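Schnittkurs: Grundschnitt selbst zeichnen oder fertigen kaufen?

Forum > Ausbildung und Kurse > Schnittkonstruktion

nahtzugabe_k
2. August 2021
Guten Tag an alle,
ich lerne seit April die Schnittkonstruktion im Abendkurs bei Sartori. Vorher habe ich in meinem Heimatland sieben Jahre lang Änderungen gemacht, also Säume, Reißverschlüsse und Taillen enger nähen. Bitte entschuldigen Sie, wenn ich einen Fachbegriff falsch verwende, ich habe die deutschen Wörter erst im Kurs gelernt.
Meine Frage betrifft den Grundschnitt für das Oberteil. Unsere Kursleiterin verlangt, dass wir ihn für jede Person neu aus den Maßen zeichnen. Das dauert bei mir einen ganzen Abend. Eine Kollegin arbeitet mit den fertigen Grundschnitten von Brikemby und ändert nur Brustabnäher und Schulter. Ihr Mieder sitzt, soweit ich es beurteilen kann, genauso gut wie meines. Lohnt sich das Zeichnen also wirklich, oder ist es nur für die Prüfung?

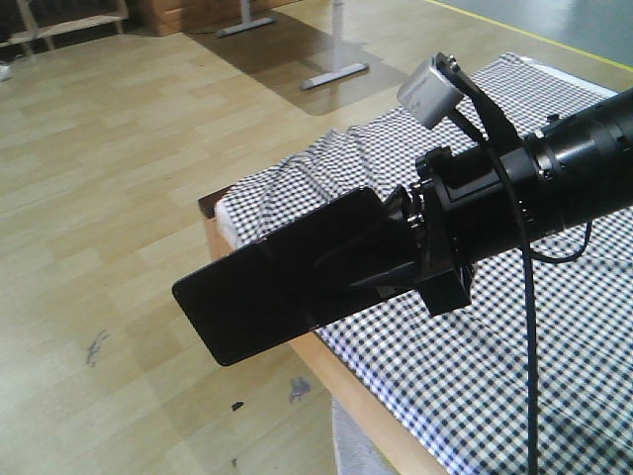
Kreidestrich: für die Prüfung musst du es können, danach fragt kein Mensch mehr. Ich habe den Kurs bei Okness gemacht und seitdem keinen einzigen Grundschnitt von null gezeichnet. Gute Vorlage nehmen, Nesselmodell nähen, abstecken, fertig.

fadenlauf_ost
Da widerspreche ich. Bei einer Kundin mit Hohlkreuz oder ungleichen Schultern änderst du an der Vorlage so lange herum, bis du die Zeit fürs Zeichnen dreimal verbraucht hast. Wer das Rückenteil selbst konstruiert hat, weiß wenigstens, wo er eingreifen muss.

Kreidestrich
Wie viele solche Kundinnen hast du denn im Jahr? Ich mache Konfektion, kein Maßatelier.

fadenlauf_ost
Genug. Und sie hat nach Maßkleidung gefragt, wenn ich richtig lese.

nahtzugabe_k
Vielen Dank für beide Antworten. Ich habe es nicht deutlich geschrieben: Ich möchte später Brautkleider nach Maß nähen. Also ist der Hinweis auf das Rückenteil für mich sehr nützlich. Noch eine zweite Frage, diesmal zum Material. Der Kurs kostet mich 250 Euro, und darin ist kein Papier enthalten. Nehmen Sie Seidenpapier oder das feste Papier? Das Seidenpapier reißt mir beim Kopieren mit dem Rädchen.

Stecknadel16
Festes Papier für den Grundschnitt, dünnes nur für die Modelle. Den Grundschnitt hängst du am Haken auf und benutzt ihn immer wieder, der muss etwas aushalten. Karton geht auch, aber beim Rollen bekommst du Knicke.
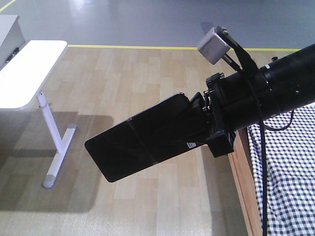
nahtzugabe_k
Den Grundschnitt werde ich also auf festes Papier übertragen, danke. Mit dem Karton habe ich gestern schon einen Versuch gemacht und den Ärmel daraus geschnitten. Leider ist er mir beim Transport geknickt, und nun läuft eine schräge Linie quer über das Teil, ungefähr wie auf der schwarzen Platte im Bild, nur viel tiefer. Die Ecken habe ich ebenfalls abgerundet, damit sie nicht ausfransen. War das ein Fehler? Die Kursleiterin sagt, an den Ecken darf man nichts wegnehmen.

fadenlauf_ost
Am Ärmel auf jeden Fall ein Fehler. An der Ecke treffen sich Seitennaht und Saum, dort brauchst du den genauen Punkt. Zeichne ihn neu, bevor du nach dem runden Teil zuschneidest.

Kreidestrich
Ausnahmsweise einverstanden. Und Passzeichen nicht vergessen, vorne eins, hinten zwei.

nahtzugabe_k
Verstanden, ich zeichne den Ärmel heute Abend neu und setze die Passzeichen gleich dazu. Weiß jemand, ob das Kurvenlineal von Fivamier auch für die Armkugel reicht, oder brauche ich ein zweites?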